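Letstead shop puts two grippers through their paces

Print this story
E-mail this story

LETSTEAD – If you stop by the back room at Pulleck in the early afternoon, you will probably find Serena Colombo with a cup of tea going cold beside her and a clipboard on her knee, keeping score. She has been at it since December, and she says she has grown rather fond of the job, even on the days when the numbers don't go her way.

The company, which repairs and rebuilds small gearboxes for farm and workshop machinery, is trying to decide which of two grippers to buy for the robot arms it hopes to put to work on its sorting tables. One is a two-finger model from Trekura with short, narrow fingertips. The other, made by Wijaya, has wider, softer pads and costs a good deal more. Each has been promised 2,000 picks before anybody makes up their mind, and Colombo intends to see that both of them get there.

"People think picking up a little gear must be the easy part," she said, turning the page to show a long column of check marks and the occasional sad-looking zero. "You and I do it without thinking. Then you watch an arm try it and you start to appreciate your own thumbs!"

Gears are a fussy thing to hold. The teeth give the fingers very little flat surface to press against, and a gear lying on its side on the table is thin enough that the tips have to come down almost to the mat to get any grip on it. Ziad Nimri, who looks after the arms, spent most of the first two weeks on that one problem. Come down too high and the fingers close on nothing; come down too low and they push into the mat, and the arm stops itself and waits for somebody to come over and reset it.

Nimri tried several coverings for the table before settling on a dark mat, which he likes for two reasons. It has a bit of give in it, and the overhead camera has a much easier time finding a shiny part on a dark background than it did on the bare white tabletop, where the lights bounced around and fooled it now and then.

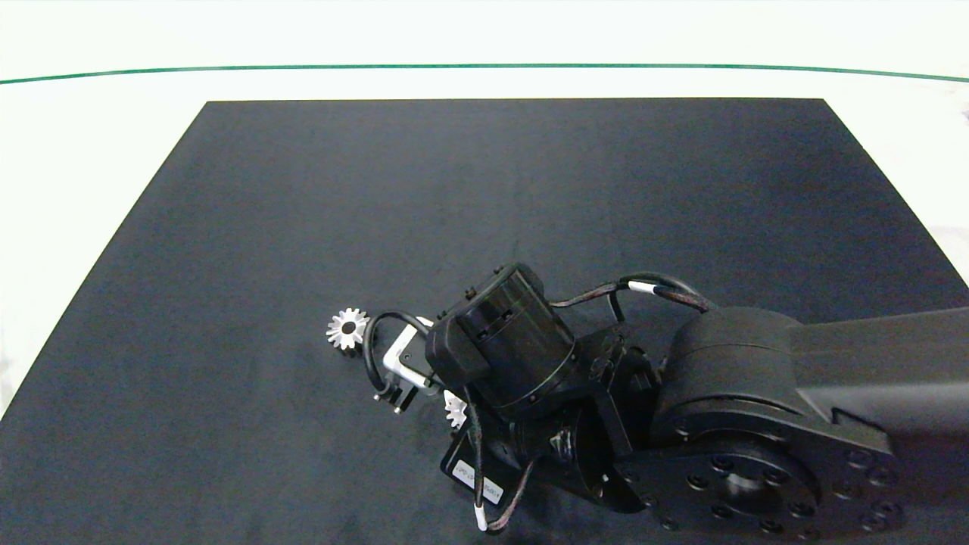

The picks are done in sets of 100, with a break after each set to check the screws on the fingers and look over the cables. Loose cables were a nuisance early on, Nimri said, and he now keeps tags on them so that whoever is on shift can put everything back the same way after a change of gripper. Swapping one gripper for the other takes him 21 minutes, down from most of a morning when they began, and he is plainly proud of it.

So far the Trekura has been the better of the two on the smallest gears, and the Wijaya has done nicely with anything heavier or a little oily. Over its last 200 picks the narrow gripper dropped four parts, three of them on the way to the tray. Colombo would like to see the same run repeated with a slower lift before she reads too much into it.

Lertchai Ruangrit, who runs the sorting tables and will have to live with whichever one is chosen, has been coming in after lunch to watch. He leans toward the narrow fingers, mostly on account of the price and the spare tips, which he can change himself with a small screwdriver. He has asked for one more round with mixed sizes on the table together, the way they come to him on a normal working day, and Nimri is setting that up now.

Print this story
E-mail this story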